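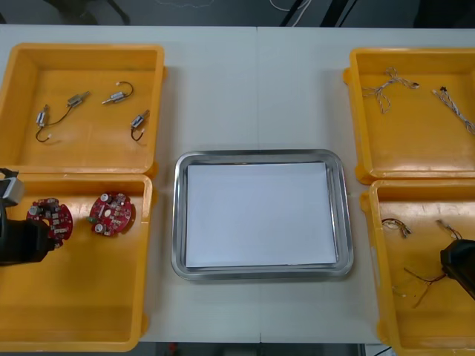 Emília Sokol wanted to know, in a comment under the last post, why her arm planned beautifully to every bin in simulation and then spent its first real afternoon stopping halfway there with a planning error, and whether the fix was going to be another weekend of reading parameter files.

A shorter weekend, Emília. You probably need hover poses, and you need to stop asking your planner to do two jobs in one call.

Setting up hover poses for a two-arm kitting table
Posted Jul 24, 2023

These notes cover the way we do it on the Murkton bench: bins down both sides, a kit tray in the middle, an arm at either end. Motors and round boards live on the left, harnesses and short wires on the right. The planner is Omport, the layout editor is Clodach, and the gripper driver is Jireš, which has improved a great deal since May, when it would report a successful grasp on air with great confidence.

A hover pose is a fixed, named position over a bin. Every pick goes to the hover first, looks, and then goes down. It costs a little time on each cycle. It also cut our aborted plans from 91 in a day to 10, and most of the remaining 10 were me.

What you need first
A calibrated camera over the table. If your calibration is older than your last bump of the camera stand, do it again.
Clodach with the table, bins and tray already in the layout.
Both arms homed, and a hand somewhere near the stop button.

Step 1. Name the bins like an adult
Open the layout in Clodach and give each bin a name that says where it is and what goes in it. We use left_far_motors, left_near_boards, right_far_harness and right_near_wires. The first version of our file had bin_a, bin_b, bin_new and bin_new2, and I would like to apologize to everyone who had to read those logs, mainly me.

Put the side in the name even though the software knows it. When a plan fails at the end of the day you will be reading text, tired, and "right" is a helpful word.

Step 2. Set the hover height
Add a hover to each bin with the Add Pose button and set its height above the rim. Ours is 145 mm for all four. That clears a harness sticking up out of its bin, and it leaves the fingertips short enough of the parts that a bad detection has room to be caught.

Don't put the hover over the exact middle of the bin. Shift it toward the arm that uses it. The gripper is a big dark lump as far as the overhead camera is concerned, and a centered hover hides precisely the parts you were about to choose from. Ten minutes of nudging here saves you from writing the clever occlusion code I wrote, admired and deleted.
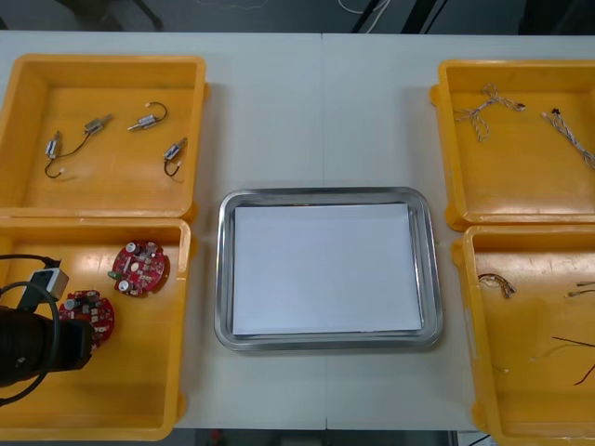 Once the hovers are nudged, save the layout and export it. Omport reads the export at startup only. It will not notice a new file, it will not warn you, and it will go on using yesterday's poses with perfect manners until you restart it.

Step 3. Split the plan
In the task file, replace the single pick call with two. The first is a free-space move to the hover, with collision checking on for everything: table, bins, tray and the other arm. The second is a straight-line descent from hover to grasp, with the target bin's floor and walls kept in the check and the parts themselves left out.

Leaving the parts out sounds reckless. With them in, the planner sees a loose wire as a solid object the shape of its bounding box, decides that the bin is full to the brim, and gives up. This was most of our 91, and I'd bet it is most of Emília's.

Keep the descent slow. We run at 66 percent on the free-space move and crawl on the way down.

Step 4. Refresh perception at the hover
Take a new detection once the arm has settled at the hover, and throw away whatever you had before. Wires are the reason. Motors mostly stay where they were put, but a harness that gets brushed on one pick can spring into a new shape for the next, and the old grasp point is now a point in the air.

Set the settle check on joint velocity. We started with a fixed sleep, which was too long on good days and too short on the day we had visitors.

For the boards, restrict the detector to the bin region from Clodach. Before we did that, it was willing to find boards almost anywhere, including once on somebody's sleeve.

Step 5. Give the tray a lock
Both arms want the same tray, so put a lock on it in the task file. An arm must hold the lock before it leaves its hover for the tray and gives it back when it returns. The arm that has to wait should wait at its hover. If it waits anywhere else, the two of them will meet over the tray and each politely replan around the other, forever. Omport does have a setting for this, called priority, and I have never managed to make it do anything I could measure.

Set a timeout on the lock too. Make it raise an error and stop. Do not make it release the lock and carry on – I have tried that for you.

Step 6. Dry run the hovers
Turn the descent off with the no_descend flag and run every hover in turn. At each one, check three things on the overhead view: the gripper is over the bin you named, the detector still finds the parts, and the other arm hasn't strayed into the tray zone.
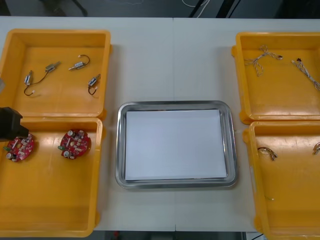
Gripper at the left_near_boards hover, kit tray lined with paper.

If the gripper is over the wrong bin, the names are swapped in the layout. Fix them in Clodach and export again, then restart Omport. If the detector loses parts only when the arm is at the hover, go back to Step 2 and nudge some more.

Only then turn the descent back on, for one bin at a time, boards last. Boards are the expensive ones.

When it still fails
"No path to hover" nearly always means the two arms have overlapping start positions. Send both home and try again before touching any parameters.

"Descent start state in collision" means your hover is too low or your bin model is too tall. Measure the bin with a ruler. Ours was modeled from a catalog page for a different bin.

"Grasp lost" right after closing is a matter for Jireš, and the force threshold in its config file is where to begin. The default suits motors and is hopeless on thin wire. I keep a separate threshold per bin, stored next to the hover so that the two get copied together.

Emília, if it's still stopping halfway after all that, send the log from the first failure. The last one in the file is usually just the robot sulking.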